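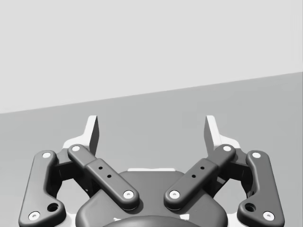
Open gripper, rendered in grays

About Olluvmont

Hi, and welcome! I started Olluvmont in 2000 as a little fan newsletter for people who love pop and soul singers, especially the ones who had a couple of big hits and then kept on recording after the radio moved along. I was typing it up at my kitchen table with the first Andent album on repeat (I still have that copy, and it skips).

These days it's a website with 2169 artist pages, a monthly interview, and a tour calendar I update most mornings before coffee. We're a team of six now – all of us music nuts, and we argue constantly about whether Frota's second record beats the debut. It does!

Every January we pick 24 comeback albums and write about each one at length. Dasesent topped the last list, and I got 30 grumpy emails over it. Keep them coming – I read every one, and I do write back, usually late at night.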